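Home Tutorials Perception Control Downloads

Grasping through a transparent cover: setting up the wrist camera masks in Vanix

This tutorial continues the one about hand-eye calibration. I assume that your calibration is finished and that the Vanix node starts without warnings. You will need version 2 of the config file, because version 1 does not have the mask section.

Transparent plastic is difficult for depth. The camera looks through the wall of the dome and returns the depth of the thing inside, or of the table, or nothing. If the planner believes this depth, it will send the fingers directly into the plastic. So we do not ask the depth for the cover at all. We take its outline from the color image and put a known shape there.

Step 1. Mask the gripper. The camera is fixed at the wrist, so the body and the fingers stay in the same part of every image, only the fingers open and close. Save one mask with the fingers open and one with the fingers closed, and join them. Grow the result by 8 pixels. Write the path in the field self_mask. 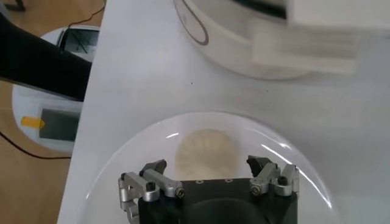
Step 2. Find the outline. Set edge_mode to "arc" and leave the low threshold as it is. On a white table the rim of a clear cover gives only a weak gray line, and the reflections are much stronger than the rim. Because of this the highlights must be removed before the arc is fitted. The parameter highlight_cut does this. Start with the default and lower it slowly until the bright streaks disappear from the debug view.

Step 3. Ignore what is inside. A paper object with folds has many good edges, and the detector likes them very much. Set inner_objects to false for the first pass. When the cover is found, a second pass can look inside it and save the object under another label.

Step 4. Insert the shape. Vanix places a half sphere in the planning world with the radius of the fitted arc. Check that its base lies on the table plane. If it floats, your table height is wrong, please go back to the calibration page.

Step 5. Run the planner without motion first. I set the timeout to 300 ms. Look at the path of both fingertips, and check the approach from above separately, as it is the one that failed most often for me.

If the arc jumps between images, increase the number of frames in arc_history. Babak Daneshvar has also sent a patch which keeps the last good fit; it is in the Endgate branch and I have not merged it yet.

Back to top | Contact: the Saragih tools page, Gomville | Last changed 18 June 2026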